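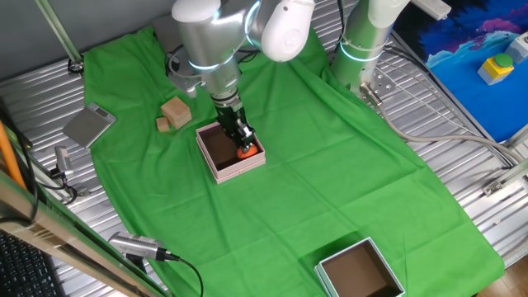
Pink box with an orange object inside, and two wooden blocks on a green cloth

Respite stay

A respite stay (also called a short stay, a trial stay or, in my family, "Dad's vacation") is a temporary move into a senior living community, usually for anything from a few nights to a couple of months. The person gets a furnished room, meals and whatever help they need with bathing, dressing and medication. The family member who normally does all that gets some sleep. I've been keeping up this entry for a while now, and I've been on the family side of it too, so expect some opinions mixed in with the facts!

Who uses it

Mostly people who live at home with a spouse or grown child looking after them. The caregiver may be having surgery, traveling to a wedding, or simply worn out, and worn out is a perfectly good reason. Other guests come straight from the hospital because they aren't steady enough on the stairs yet. A third group is trying the place on for size before signing anything longer, and I think that's one of the smartest uses of it.

Respite is different from adult day care, where the person goes home in the evening, and from in-home respite, where an aide comes to the house. People mix these up all the time (I did), so say "overnight" when you call.

How a stay is arranged

Most communities want a health form signed by a doctor, a medication list and a short assessment before the first night. The assessment is a conversation, sometimes over coffee, about walking, eating, sleeping and memory. Mirjana Kos, who handled admissions at the Alvarado house in Esmont when I was calling around, told me to start the paperwork 10 days ahead, and I'd pass that on to anyone. Emergency placements do happen, but you get whatever room is open.

Many places set a minimum length. Callov, a small community across town from Alvarado, would take a guest for two nights, but plenty of others won't go under a week or two.

Cost

Respite is normally billed by the day, and the daily rate tends to run higher than a permanent resident pays, partly to cover the furniture and the extra staff time at check-in. Ask what's folded in. At Trirngate we were quoted $1,000 for the week with meals and laundry included, and medication help turned out to be a separate line on the bill — I hadn't asked, so that one's on me. Some long-term care policies pay for respite and some don't, and veterans may have benefits worth checking. Get the answer in writing either way.

What to bring

Clothes with names in them, comfortable shoes, glasses, hearing aids and the charger, and medicines in their original bottles. A favorite blanket goes a long way. Leave good jewelry at home. My father, Heriberto Espinoza, took his own coffee mug and a radio, and he was much happier about the radio than about anything I packed for him.

Settling in

The first couple of days can be bumpy, especially for someone with memory loss, who may ask to go home or be up at night. Staff do better with details: what the person likes to be called, when they eat breakfast, what calms them down. Opinions differ on visiting. Aurelio Xolalpa, a nurse I trust, likes short visits from the start, while other people suggest a quiet first day. We went with short visits and a phone call at supper.

Going home

Ask for the updated medication list and any notes on falls, appetite or sleep before you leave, and count the hearing aids. If the stay was a trial, you can usually ask about moving to a regular lease, though the same room may not be available.

See also: Adult day care; Assisted living; Caregiver burnout; Hospital discharge planning

Last updated Jul 22, 2020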